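4.3 Comparing finger pads on the Traso hand-held gripper

1. Fit the pads to be tested and tighten the pivot pins.
2. Open the fingers fully. Start recording on the Fudon controller.
3. Approach the test object at walking pace, then repeat slowly.

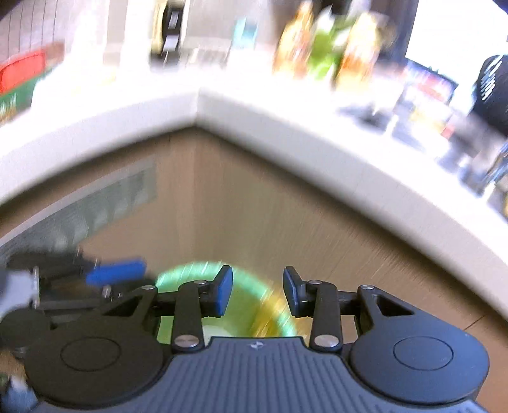 Pad comparisons are valid only if both runs use the same approach path. Log each run under its own number, e.g. 203. Check the recording before closing the fingers on the next object. If the green ring between the blue pads is blurred, as here, mark the run "fast" and do not use it for alignment.

CAUTION: Keep hands clear of the linkage arms.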